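Culthorpe Residents' Board > House and Home > Moved into a flat with a very loud extractor fan

drizzlebucket
23 Jul 2018
We bought on Nirnside in May. The bathroom fan comes on with the light and sounds like a hovercraft with a grievance. The agent called it "powerful". I now wash in the dark. Has anyone had one changed, and what did it set you back?

oldgasworks
I paid 60 for the fan and fitted it myself. Get one with a timer. Check the duct first though, ours was full of what I'm choosing to call fluff.

Pelmet
Please don't tell people to fit their own. Bathrooms have rules, and the electrician who sorts it out afterwards will charge you for the sighing.

oldgasworks
It was a like for like swap with the power off at the board. I've rewired worse.

Pelmet
That's what worries me.

tea_at_four
I had a quote of 455 from a firm over in Riresmont, fan included. Went with it. It's so quiet that I keep checking it with a bit of loo roll.

drizzlebucket
455! For a fan! My first car was less than that, and quieter.

northstairs
Is yours one of the Sayegh conversions? If so the duct goes sideways through next door's ceiling void, and you'll need to talk to them before you touch anything. We found this out when their cooking started arriving in our airing cupboard.

drizzlebucket
It is, yes. That explains the curry. Do you get the same racket in yours?

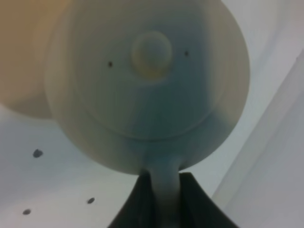
Round, off-white, a bit blurry.

northstairs
Can't tell much from that, sorry. Look for a maker's name once the power's off.

Pelmet
Or once the electrician has turned the power off.

oldgasworks
Here we go.

tea_at_four
I'd ask next door about the duct before spending anything – they might go halves. Take biscuits.

drizzlebucket
Going round tomorrow after work. Will report back if I can hear myself type.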